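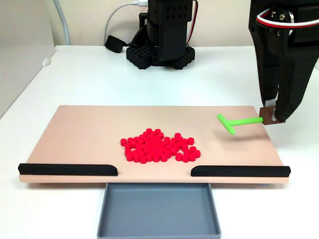 Search this site
Enter keyword

Let the Opening Band Play Its Full Set

I went to a concert in Herkport in July, in a small hall with 214 seats. On the ticket it was written that the doors open at seven. The opening act, a duo called Tanguy, started at twenty past seven and was stopped after four songs. The singer was in the middle of thanking us when the house music came on over her voice.

I think this is a bad habit, and I see it more and more. The hall sells the evening with two names on the poster, but treats the first name like a waiting room with guitars. Then the main band comes almost 20 minutes late, and the time is taken from the people who were ready.

My friend Adi Hutapea, who mixes sound in Gararville, does not agree with me. He says the audience does not come early, so why pay the staff for a longer evening? It is a fair question. But I believe the audience has learned this from the halls. If you know that the first act gets a quarter of an hour and bad sound, you stay in the bar across the street.

In Kandudholm I saw it done differently. The club printed both starting times on the door, and it kept them -- even when the headliner's drummer was still eating. The room was full for the first song. I bought a record by a band I had not known at breakfast.

I do not ask for much. Print the times, give the opener a proper sound check, and leave the house music off until the last thank you is said.

3 comments
20 shares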